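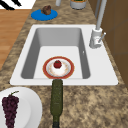
Sunday, 7:40 am. Tutus ankle brace, small left, second shell. Cast from Heltside came over with the ankle at neutral but the forefoot is twisted in a bit, so spent first hour deciding how much of that to correct in the plaster. Went with a little. Built up the outer border, left the heel alone, smoothed over the arch with the wet screen. Last time I did the slurry in a bucket with a round bottom and it tipped, so plaster work wants a single deep basin with a flat floor and a broad rim you can park tools on, like the white one set in the speckled granite. Not the steel trough, drain clogs. Sieve in the drain whatever you use!!

Draping. Oven was up to temp before I noticed the vacuum hose had a split near the cuff. Taped it. Sheet came out a touch glossy, pulled it anyway, seam down the front. Went down tight over both ankle bones, thin spot behind the inner one where I stretched it too far. Marked with grease pencil. Not scrapping it for that, but dont copy my hand position. Start the pull from the toes next time.

Left on the mold to cool. Do NOT pop early, shell one sprang open at the calf because I got impatient and it never sat right after.

10:15. Cut off, trim lines first pass.
Weight before trim 245 g
After trim 234 g
Took more off behind the toes than the drawing says. Drawing leaves an edge right where the foot bends and a kid will hate that by lunch. Flared the top edge with the heat gun, small cone. Heel cup not touched.

Hinges. Karras pair, the flexible kind. Inside one lined up fine. Outside one sits too far forward, drilled the hole before checking against the mark, my fault. Filled it and redrilled. Binding gone on the bench when I move it by hand, slight click at the end of travel that I can feel more than hear. Could be the screw head, could be the washer. Swapped the washer, click still there. Put the old one back.

Cycle rig: set to 1000, walked off, came back, counter had stopped at 18 because the strap caught in the clamp. Restarted with the strap taped down. Ran to the end this time. Shell ok, no whitening at the hinge holes that I can see under the lamp. Filled hole still filled. Outside screw had backed out part of a turn so thread lock goes on the list before anybody wears it.

Padding. Jindness foam, the thin one, over both ankle bones and along the calf band. Glue grabs fast, you get one go. Put the calf piece on crooked and had to peel it, lost some of the surface. Redid with a fresh strip. Thick foam looked nicer but it pushes the heel forward and then the whole alignment is off, which defeats the work done on the cast.

Wash test still to do. Padding edges are what I'm watching, parents will wipe these down in whatever sink they have and the glue line lifted on the first shell. Plain soap, lukewarm, air dry overnight, then check the corners with a fingernail. 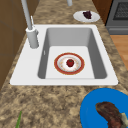 Heltside came back by message at noon asking that we hold the top edge lower on this one, a finger's width under where the drawing puts it, since the last shell dug in behind the knee when the child sat on the floor. They also want the straps to thread from the outside so small hands can't undo them as easy, and they'd take the click over a loose hinge if it comes to that.

Fine on the height, there's plastic to spare. Straps are a pain, the loop is already riveted on the inside. Drill out and flip, new rivet, pad over the tail. Check the rivet doesnt land on the thin spot.

To do
thread lock both hinges
lower top edge, re-flare
flip strap loop
wash test, leave overnight
order vacuum hose
ask Heltside if shoe is coming with the child or if we guess the size again

Mold goes back on the shelf, keep it till after fitting. Oven off 3:30.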